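Ticket 786: Shelf restocking, hand-held gripper sessions on the household aisle
Site: Purnamgate
Opened by: Khrystyna Hordiienko, floor team
Assigned to: Radek Holub, automation support
Priority: medium
Status: closed, with one follow-up

Problem as reported

Khrystyna Hordiienko: Since we started to record the restocking work with the hand-held grippers, the sessions from the household shelves are often rejected by Jiden. The message is "pose lost" and the session must be repeated. In the last month 38 sessions were rejected out of 400. My colleagues do the work correctly, they put the item in the place, and after this they learn that the work does not count. Two of them asked me if it goes into their evaluation. I could not answer. Please check the tool and please answer also the second thing.

Steps to reproduce

Take an item from the lower shelf, turn the body to the long table, put the item down, go back. It does not happen each time. It happens more often in the morning.

First answer

Radek Holub: Thank you for the clear report. I looked at ten rejected sessions. In most of them the tracking is lost during the turn and not during the grasp. I have three suspects: the light from the big window, the marker on the other gripper coming into view, and the speed of the turn. Please do not change anything on the shelves for now. I would like to see it with the same items.

Please send me also the firmware number of both grippers. It is in the Jiden menu, under Tools, second line.

Khrystyna Hordiienko: Both have the same number, and it is the newest one offered in the menu. About the speed, I want to say that we turn fast because the list of the day is long. Before the project, one person restocked this shelf and talked with customers at the same time. Now two people hold grippers and the list did not become shorter.

Radek Holub: Understood. I will come to work next to you for one morning, it is better than guessing from the logs.

Visit on site

Radek Holub: I was at the household shelves from 8:30. The shelf was in its normal state, with the artificial flowers in the middle and the cleaning bottles and the packets below. Filipa Leitão worked with the gripper at the shelf, and I had the second one. We kept the ceiling lights on as always. I write the place here so that Veres can compare it with their test room, which has no window and a matte floor.

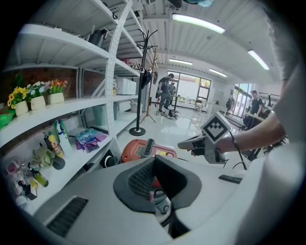 What we tried

1. Normal work, both grippers, normal speed. Lost the pose in some turns, always when facing the window side.

2. Same work, slow turn. Better, but Filipa said that she cannot work a whole shift in this way, and I agree with her. My wrist was tired after one hour and she does it the full morning.

3. Only one gripper in use. No clear difference. I think we can remove the second marker from the list of suspects.

4. Exposure limit set by hand in Jiden (Settings, Camera, Fixed). With this the pose was kept in all turns that we made, also at normal speed.

5. Automatic exposure back on, to be sure. The problem came back in the third turn.

Cause

Radek Holub: The automatic exposure is too slow when the worker turns from the shelf to the bright side. The glossy floor probably makes it worse, but I did not test this alone. It is a fault of our default setting. The workers did nothing wrong and I ask that this sentence stays in the ticket.

Fix

Fixed exposure is now set on both grippers. If the battery is changed, the setting remains. If somebody resets the tool with the long press, it is lost and must be set again. I left a printed card with the steps by the charger. Aníbal Vilela from Veres will put it into the default profile in the next version, planned for December.

About the evaluation

Armindo Brandão, site management: I answer the second thing from Khrystyna. The rejected sessions are not used in the evaluation of any person. I should have written this to the team at the beginning, and I apologize. From the next plan the list for the household shelves will be shorter on the mornings with recording. How much shorter, we will decide together with the floor team, after we see two weeks with the new setting.

Khrystyna Hordiienko: Thank you. I read this to the team at the break. Filipa asks that the people with the grippers can change after each hour, because of the wrist. Can this be in the plan too?

Armindo Brandão: Yes. Please send me the names for the first week.

Closing note

Radek Holub: One week after the fix, 3 sessions rejected, all of them after a long-press reset. I close this ticket. The request to keep the exposure setting after a reset is now open separately with Veres, and Khrystyna is in copy.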